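八月的事，记一下，免得过两年自己也忘了顺序。

我在 Skjelbred 上班，仓库在 Bultside，离我住的 Lilby 有 12 公里。公司做的是二手家用品：搬家剩下的、遗产清理出来的、店里退回来的小件，收进来，看一遍，登记，能卖的上架，不能卖的送去拆解。我进公司的时候岗位叫“分拣”，现在合同上写的是“分拣与场景”。后面这两个字是今年春天加上去的，这篇主要讲这两个字。

## 以前怎么干活

以前的分拣台很简单。一个塑料箱从左边推过来，里面什么都有，你一件一件拿出来，放到桌上，转个方向，看有没有裂，有没有缺盖子，能不能打开。然后在屏幕上选类别，贴一张条码，放进右边的箱子。干得熟了以后，手比眼睛快，东西一拿到手里，重量就告诉你一半了。空壳子的相机和有机芯的相机，拿起来完全两回事。

一个班 12 个人，两排桌子，面对面坐。冬天开着暖风机，夏天开着大门。说话的人多，也有戴耳机不说话的。我属于中间那种，上午不说话，下午说。

累主要累在肩膀和手腕。箱子倒不重，累的是同一个动作做太多次。我右手腕前年冬天肿过一回，休了假，回来以后换成左手拿东西、右手贴条码，别扭了一阵子也习惯了。班上差不多每个人都有一个类似的毛病，有人是脖子，有人是腰。公司给过护腕，也给过一张贴在墙上的拉伸示意图，护腕我还在用，示意图后来被一张排班表盖住了。

所以去年秋天公司说要上机械臂的时候，我的第一个反应是手腕可以歇一歇了。第二个反应才是我会不会没活干。旁边几个同事的顺序正好反过来。

## 通知会

通知会开在午饭以后，在装卸口旁边那间会议室，椅子不够，一半人站着。讲话的是 Gunvor Magnusson，她管整个仓库的运营，平时在楼上，下来的次数不多。她讲得不长，意思有几层：小件分拣要逐步交给机械臂；软件用 Targate；第一年先在模拟里做，实际的台子后面再装；分拣班里愿意学的人可以去学，工资不降。

有人问，不愿意学的呢？她说继续分拣，至少到明年年底。又有人问，明年年底以后呢？她说她现在答不上来，不想随便给一个说法。

这句话后来在班上被翻来覆去讲了很久。有人觉得这是老实话，有人觉得这就等于通知。我两边都听了，觉得都有道理，当天晚上回家跟我丈夫说了一遍，他问我怎么打算，我说先报名，学了再看。他在公交公司上班，他们那里前几年换过一次调度系统，他说换系统的时候，学得早的人后来都在教别人，学得晚的人都在被人教，哪一种都挺烦的。

我报了名。一开始报名的人不多，后来又陆续加了几个。

## “场景”是什么

刚开始我完全听不懂“场景”是什么意思，以为是拍照用的布景。后来明白了，就是电脑里搭出来的房间。里面有地板、墙、桌子，桌上放着东西，旁边立着机械臂。你在模拟里让机械臂去靠近一样东西，去夹，去挪，做坏了重来，不花钱，也不会把谁的东西摔碎。

我们这一组的活分成几块。一块是往桌上摆东西：摆什么、摆在哪里、什么角度、谁挨着谁。一块是看：机械臂走一遍，你从几个角度看它怎么走，哪里会碰到，哪里看不见。还有一块是写备注，写给做软件的人看。写备注最花时间，也是我觉得最难的。

为什么要分拣班的人来干这个，我当时也问过。带我们的培训老师说，做软件的人知道怎么把一台摄像机放进场景里，可是不知道收进来的摄像机通常是什么样子摊在桌上的。这我们知道。屏幕翻开的、盖子没有的、带子卷在下面压着的，我们每天见。家里的桌子也一样，没有哪家的桌子是只放一样东西的。搬家公司的人进屋，桌上有报纸、有笔、有一台没合上的电脑，什么都混在一起，他们连着桌上的东西一道装箱，到了我们这里也还是混在一起。所以场景里的桌子也不能太干净。

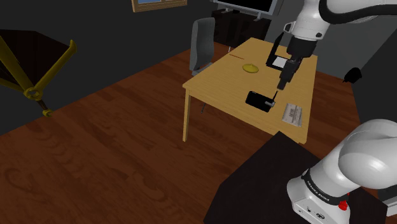
摆得太干净是新手最容易犯的错，我自己第一个星期交上去的全被退回来了。我那时候还是分拣台的习惯，东西一件一件隔开，中间留空，朝一个方向。退回来的备注写得很客气，说请参考真实的来件情况。我看了有点脸红，真实的来件情况我看了好几年，一坐到屏幕前面反倒忘了。

后来我的办法是先去分拣台那边站一会儿，看同事倒一箱，记住大概怎么个乱法，再回来摆。这样摆出来的通过率高多了。有一阵子组里的人都这么干，分拣台的同事嫌我们碍事，说你们要看就顺便搭把手。于是就搭把手。算下来那段时间我一半时间还是在分拣。

## 一天是怎么过的

现在我早上七点到，先开机，看前一天晚上跑出来的结果。Targate 夜里会自己把排好的场景跑一遍，早上给一张表，哪些成了，哪些没成。没成的我一个一个打开看。

没成的原因五花八门。有的是东西太扁，贴着桌面，夹爪下去没有可夹的地方。有的是两样东西靠得太近，去夹这个，先蹭到那个。有的是角度，从一个方向看得清楚的东西，换一个方向就被机械臂自己挡住了。这一点是我没有想到的，人干活的时候手也会挡眼睛，可是人会把头偏一下，偏得太自然了，从来不觉得这是一个步骤。到了这里，它就是一个步骤，得有人写出来。

我写备注的时候会尽量写成分拣台上的话。比如“这种要先转过来再拿”，“这种不要从屏幕那一头夹，合页松的很多”。做软件的那边一开始希望我们用他们的格式，一栏一栏填，什么类型、什么位置、什么等级。填了一个月，两边都不满意，他们觉得我们填得不准，我们觉得栏目里没有我们想说的那一栏。后来加了一个空白框，想写什么写什么。那个空白框现在是整张表里字最多的地方。

上午看完，休息 20 分钟，喝咖啡。以前分拣的时候休息是按铃的，一排人一起站起来。现在我们组想什么时候休息就什么时候休息，结果是经常错开，一个人坐在那里喝。这是我不太喜欢的一个变化。我后来还是尽量按分拣班的铃走，铃一响就过去跟他们坐。

下午摆新的场景。摆之前会拿到一张单子，上面写这一批要什么，比如带翻盖的、带屏幕的、纸类和硬物混放的。单子是根据实际来件的登记排的，夏天之前我们做完的一批，对应的是仓库里 2930 件登记过的小件。这个数字是贴在门口白板上的，我每天进门都看见，所以记得住。

三点半交班。手腕是真的好了，护腕摘了有一段时间。眼睛不行，盯屏幕盯得发干，我去配了一副近用的眼镜。公司报销了一部分，镜框自己出。毛病换了个地方，总的来说我觉得换得还行。

## 学的时候

培训是在公司里做的，上午上课，下午回岗位。教室就是原来放包装材料的那间，纸箱搬走了，味道还在。

我学得不算快。我以前用电脑就是查邮件、报税、看剧，在三个方向上转一个房间这种事没有做过。头几天转着转着就转到地板下面去了，从下往上看桌子，不知道怎么回来。有个同事比我年纪大，他倒是学得最快，说是年轻的时候画过图纸。他现在管我们这组的检查。

有一样东西是培训里没有讲、后来自己慢慢摸出来的，就是耐心要怎么用。分拣的时候耐心是平均分的，每件东西差不多时间，超过了箱子就堆起来。做场景不一样，有的两分钟就好，有的要磨一个下午，还说不出来磨在哪里。刚开始我很不安，觉得一下午只交了一个，等于没干活。以前每天下班前屏幕上会跳出当天的件数，好的坏的都在那里，心里有底。现在没有这个数了。我跟组长提过，他说可以给我加一个，我想了想说算了，加了我肯定又去追那个数。

语言上也费了点劲。软件的菜单是英文，培训用挪威语，备注写给另外一边的人看又要求英文。我在家跟孩子说中文，脑子里想的时候也是中文。“翻过来”和“转过来”在中文里我分得很清楚，写成英文常常写成同一个词，对方就做错了。现在我会在空白框里加一句，写明是绕哪一边翻，啰嗦一点，好过来回问。

## 分拣班那边

不能只讲自己这边。

分拣班的人比以前少了，两排桌子撤掉了一部分，剩下的人坐得开了。活没有变轻，箱子照样来，只是现在每箱先过一道粗分，大件和易碎的留给人，容易的小件单独攒着，等以后的台子。这样一来，留在桌上的都是麻烦的。以前一箱里面总有些好弄的，一把勺子，一只杯子，拿起来看一眼就过去了，算是给脑子放个假。现在没有了，件件都得想。

有个同事跟我说，她一天做下来件数少了，人比以前累。她把这话也跟 Gunvor Magnusson 讲了。过了些日子，定额往下调了一次。调得够不够，班上意见不一样，我没有在那个位置上坐，不好替他们说。

还有一件事是关系上的。我们这组搬到了楼上，离分拣台隔一层楼梯。就一层楼梯，差别挺大。头一个月，我中午下去吃饭，坐下来的时候有人开玩笑说“楼上的来了”。没有恶意，可是我听了不太舒服，后来发现自己也开始说“楼下”。我现在说“分拣台”，有意这么说的。

夏天有人提议轮岗，每个人在两边都待，省得分成两拨。组长赞成，我也赞成。难处在于不是所有人都想轮，有人就喜欢手里有东西，坐到屏幕前面浑身难受；也有人从屏幕前面回去，件数跟不上，怕被人说。最后定下来是自愿轮，隔一个月换一次。我轮了，七月整个月都在分拣台。

七月回去的头几天手腕又有点发酸，我把护腕找出来戴上。可是拿到东西的感觉还是很好的。有一只旧的咖啡磨，铁的，沉甸甸，摇把还能转，我多转了几下才放下。这种东西在模拟里也能摆，摆出来样子也像，可是没有分量。我在备注里写过很多次“偏重”“头重”“一头沉”，写的时候想的都是手上的感觉，看的人怎么理解，我就不知道了。

## 我看它干活

说说机械臂本身。我到现在看的绝大多数都是屏幕上的。实物在培训的时候去供应商那里见过，站在黄线外面看，比我想的小，动起来比我想的安静。

屏幕里看久了，会对它有一些习惯性的判断。它往下走之前如果绕了一点路，多半是旁边有什么挡着。它夹不到的时候不会着急，同样的动作再来一遍，还是夹不到，又来一遍。人不会这样，人夹两次夹不到就换个手势，或者骂一句把东西拨到桌边再拿。把东西拨到桌边再拿，这个我写进了备注，后来真的给加进去试了。我挺高兴的，那天回家还讲了。孩子问我这个动作是不是就叫我的名字，我说没有，它叫一串编号。

它也有比人强的地方。它不会因为下午三点了就松下来。我们分拣的时候登记错误最多的就是午饭后和交班前，这个大家都承认，墙上的统计也一直是这样。它也不挑东西。有些来件是从去世的人家里收来的，眼镜、假牙盒、写了一半的贺卡，人拿到手里会停一下。我停过很多次。有的同事专门把这种挑出来给不怕的人做。以后这种东西如果由它来拿，我说不好是好事还是坏事。拿的人少受一点，可是我总觉得那些东西应该有一个人看过一眼。

这一条我也在轮岗的讨论会上提了。提完会议室安静了一下，组长记下来了。后来定了一个规矩：带字迹的、带照片的，机器不登记，统统退给人看。规矩写得很短，贴在楼下，也写进了 Targate 的流程里。相机和摄像机里可能有存储卡，也归在这一类，先由人打开看过，卡取出来，能找到原主的就寄回去，找不到的按规定销毁。

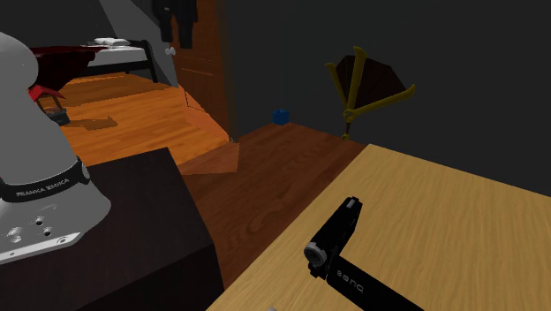 那么，机械臂来了以后，有没有人因此丢了工作？

到八月为止没有人被辞退，不过走了的人公司没有再招。有人退休，有人搬去别的城市，有人换了行当，位子空出来就空着了，桌子也就是这么一张一张撤掉的。

我把这个写出来，是上次在亲戚的饭桌上被问到，当时答得很含糊，回来以后觉得应该讲清楚一点。对于还在里面的人，暂时是稳的，工资也照合同没有降，做场景的还多一点补贴。对于想进来的人，门窄了。我当年进 Skjelbred，没有什么经历，挪威语也磕磕绊绊，面试的时候人家让我分了一箱东西，分完就说下周来上班。那样的门现在基本没有了。楼上这组如果招人，要看会不会用软件，还要写备注，刚到一个地方的人很难够上。

我跟组长讲过这件事，他说可以考虑让新来的人先从分拣做起，做一段再上来，和我们一样。我说那分拣那边得先肯招人。他说对，卡就卡在那里。这事说到现在还是这样。

## 钱和时间

补贴有多少不写了，够每个月多加几箱油。上班时间比以前早了半小时，是我自己挑的，早去早回，能赶上接孩子。分拣班的时候换不了，一条线上的人得同时到。单从过日子讲，这是最大的好处，比手腕还大。

坏处是活会跟回家。分拣的时候，门一关就没有我的事了，箱子在那里，谁也搬不走。现在晚上洗碗的时候会突然想到，那个东西夹不到，会不会是朝向反了。有几次还真的是。我丈夫说我洗碗的时候拿着盘子转来转去看，他以为没洗干净。

还有一点，出了错怎么算，到现在没有完全讲明白。分拣的时候条码贴错了，查得到是谁贴的，改过来就是。以后台子装上了，机器夹坏一样东西，是摆场景的没有摆到，还是写软件的没写好，还是当天看台子的人该按停没有按？开会讨论过，工会的代表也来了。目前的说法是头一年不追究到个人，只记录原因。我觉得这样可以，头一年谁都在学。再往后怎么办，会上写的是“另行讨论”。

## 接下来

实际的台子定在冬天装，先装在装卸口旁边，原来开通知会的那间会议室要打通。地上已经画了线，电工来看过。画线以后，走去卫生间要绕一圈，抱怨的人不少。

台子旁边会安排人看着，按班轮。我报了名，也不知道会不会排到我。看台子的人要会两样，一样是知道它什么时候要出岔子，另一样是岔子出了以后伸手接着干。第一样我这一年多少看出来一点，第二样本来就会。有的同事觉得站在旁边看一台机器干自己以前的活，心里别扭，不肯去。我能理解。我自己想去，主要是想看看摆了这么久的那些东西，到了真的桌子上，它拿起来是什么样。

下个月我又轮到分拣台了。护腕洗了，晾在阳台上。

另外有人留言问 Targate 能不能自己在家装来玩，我们用的是公司的授权，家里的电脑也带不动，别的我不清楚。想了解轮岗怎么排的，我可以把我们的表整理一下，去掉名字，下次贴上来。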